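Wanted: people with messy drawers (and people with very neat ones)

Do you have a place at home where the small stuff ends up? Batteries, rubber bands, a key to something, the spare buttons that come in a tiny bag with a new coat? Then I would love to have you in our study. I'm Jozefína Jelínek and I look after the sign-ups, so if you write in, it's me you'll get.

We're looking for people to take part in Gramasow, a project on how people put little things away and how they find them again. I've been on it since May and I have become very boring at dinner parties. I ask to see the kitchen drawer before I've got my coat off. My mother-in-law now keeps hers tidy just in case, which ruins it for me completely!

What we do is simple. We take ordinary small storage, the kind of boxes and tubs and little drawers you'd find on any shelf, and we watch what people do with it when they're given a pile of odds and ends. Some folks open every lid first. Some go by size. One man in our spring group put everything in a single box, sat back, folded his arms and said "done," and he could still tell us a month later exactly what was in there. I think about him a lot.

So far we have 94 people on our books, and that's a good number, but it leans heavily toward folks who already like sorting things. (I get it. Who else answers an ad like this?) What we're short on right now:

- people who share a home with three or more others
- people who moved house this year
- anyone who would describe their own drawers as "don't look"
- left-handed people, please, we have hardly any

You need to be 18 or over and comfortable in everyday English. If you can't easily open small lids, tell me, and we'll set things up with you before you start. That goes for glasses, sore hands, shaky hands, anything. Please don't count yourself out!
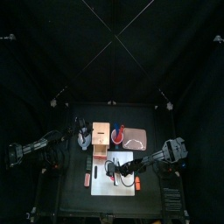 Household Objects Team, Department of Product Design, Drilthorpe College

The wooden box with the narrow slot in the top is the one people argue about. Is it for coins? Letters? Notes to yourself? I'm not going to tell you, because what you decide to do with a slot is exactly the sort of thing I want to hear. The little drawer with the red front edge gets a lot of love too, and it's my own favorite (I know I'm not supposed to have one). People remember what they put behind a red edge. Or they think they do, and then they're cross with me. The round pale blue container with the translucent lid is the quiet one of the bunch, but you'd be surprised how many folks go for a round thing first.

So what would you be doing?

There are two parts. Part one is a kit that comes to your door. You get 7 small containers of different kinds and a bag of odds and ends. You clear a bit of table, put the things away however you like, and fill in a short form about what went where. Then you leave it all alone for 5 days. No peeking! After that I call you and ask you to find a few things while we're on the phone. The call takes maybe half an hour, though if you're a talker like me it may run over, and I won't be the one to stop you.

Part two is a diary about your own stuff. You pick a drawer, a shelf or a box at home, and for the same stretch of time you jot down whenever something goes in or comes out. It doesn't have to be pretty. We've had diaries on the backs of envelopes, and one on a very long receipt. Drawings are welcome. Complaints about the other people in your house are also welcome and will be kept between us.

You can do part one without part two. I'd be happier if you did both, but I'll take what I can get.

What you get

You keep the containers, all of them, and you can choose a gift card from Dolum, the housewares shop on the corner by the college, or the same amount paid straight to your bank. If you do the diary as well, we add a second card. We cover postage both ways for the forms. When the study wraps up you'll also get our little booklet, which my colleague Radomír Sokol is drawing by hand. I've seen the first pages and the spread on junk drawers made me laugh out loud on the bus.

The fine print, in plain words

We don't need photos of your home and you don't have to send any. Your name is kept apart from your form and your diary, and if we quote you we'll use a made-up name (you can pick it, within reason). You can drop out whenever you want, and you don't have to say why, and you still keep the kit. Taha Belkadi runs the project and is the person to write to if anything bothers you about how it's handled. He's much calmer than I am.

A few things people keep asking me

Can my partner and I both do it? Yes, but you each get your own kit, and please don't help each other. We've had couples who couldn't resist.

Can my kids join in? Not this time, sorry. We'd like to do a family round later on.

Do I have to use all the containers? Nope. Leave some empty if you want.

What if I lose something from the bag? Write it down and carry on. Losing things is very much on topic.

Will you judge me? I have a drawer at home with 2 broken can openers in it. I'm in no position.

How to sign up

Drop me a note through the sign-up form at the bottom of the team page, or leave your name and number with Lyle Zamora at the front desk of the Jireš building and I'll call you back. Tell me a little about where your small stuff lives at home, a few lines is plenty. The list closes on 29 November 2020, and kits go out in the order the notes come in. If we fill up I'll put you on the waiting list and let you know either way.

And if you've got a neighbor or a brother with a truly awful drawer, pass this along to them too, would you? I'd be so grateful.

Jozefína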